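Workshop tips for the laundry task
Matbridge Robotics Club, notes for new teams

These tips come from the people who worked on the clothes-hanging challenge last season. They cover setting up the bench, looking after the rack and hangers, and recording practice runs. Most of them cost nothing. If you have one to add, give it to Chinyere Anozie on a club night and she will put it in.

Fixing things down

Clean the bench top before anything goes on it. Dust and old tape glue are the usual cause of a rack that creeps. A cloth with a drop of washing-up liquid is enough, then a second cloth to dry it.

Mark the feet of the rack with masking tape on the bench, on the outside edges only. If the rack gets knocked you can put it back in the same place without measuring. Change the tape when the corners lift.

Check the bolts on the arm bases at the start of each session. Use the long hex key in the Bako tin. The short one rounds the heads off and we have already had to replace one set.

Rack and hangers

Any small rack will do as long as the rod does not turn in its holes. Ours did at first. Ekene Ogbonna wrapped one turn of thin card around each end and pushed it back in, and it has held since. Glue also works but then you can't take the rod out to clean it.

Rub the rod with a dry candle stub and wipe off the extra. The hooks slide more easily and make less noise. Do not use furniture polish, as it gets on to the grippers and everything starts slipping.

Put the hangers out with gaps between them when you are teaching a new move. Once the team can do that, push a few together. Hangers that touch are much harder to separate and you need plenty of runs with them before the competition. 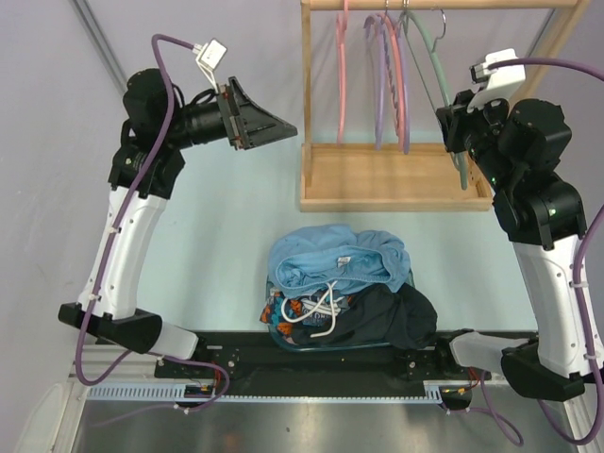
Have the arm take hold of a hanger well along its body and keep away from the hook. Held near the hook, the lower part swings and catches on its neighbour. Go slowly for the first bit of the move, until the hanger is clear of the others, and speed up after that.

Park whichever arm is not being used with its gripper closed. Open fingers snag on things. Xuân Đàm lost most of an evening to a bent finger before we made this a rule.

Use hangers in different colours if you can get them. It makes no difference to the arms in our setup, but it is a great help when two people are talking. "The green one" is quicker than "second from the right, no, your right".

Clothes

Ask at home for old clothes before buying any. Shorts, T-shirts and children's clothes are the right sort of size. Wash them first without fabric softener, which leaves a coating.

Drawstrings are a nuisance. Tuck them inside the waistband for early practice and leave them out later on, when the team is ready for something harder. Do not cut them off, because the judges' clothes will have them.

Tip the basket out and refill it by hand between runs. If the same garment is on top every time, the practice runs are all alike and the arms do badly when something else turns up. Funmilayo Ogbonna drops them in with her eyes shut, and that seems to work as well as anything.

Black clothes show every bit of lint. Keep a roller by the bench.

Cables

Tie each cable to the arm in at least two places and leave a loose loop at the elbow. Move the arm by hand through its full reach before you trim the ties. If the cable goes tight anywhere, start again with a bigger loop.

Cut the ends of the ties flush. A tie cut at an angle will scratch your hand and pull threads in the clothes.

Recording practice runs

Stop after 12 runs and change over. People driving the arms get careless when they are tired, and you end up throwing the last ones away.

Write down bad runs as well as good ones, with a word or two on what went wrong. Aminu Adeyemi keeps ours in a Drurano notebook with a pencil on a string. We had around 700 runs written up by the end of last season and the notes were more use than we expected when choosing which to keep.

Name the files the same night. It takes 14 minutes if you do it straight away and a whole Saturday if you leave it.

Packing up

Arms down, power off at the wall, clothes back in the basket, hangers in the Sistia box. Cover the grippers with an old sock each. The key goes back on the hook by the sink.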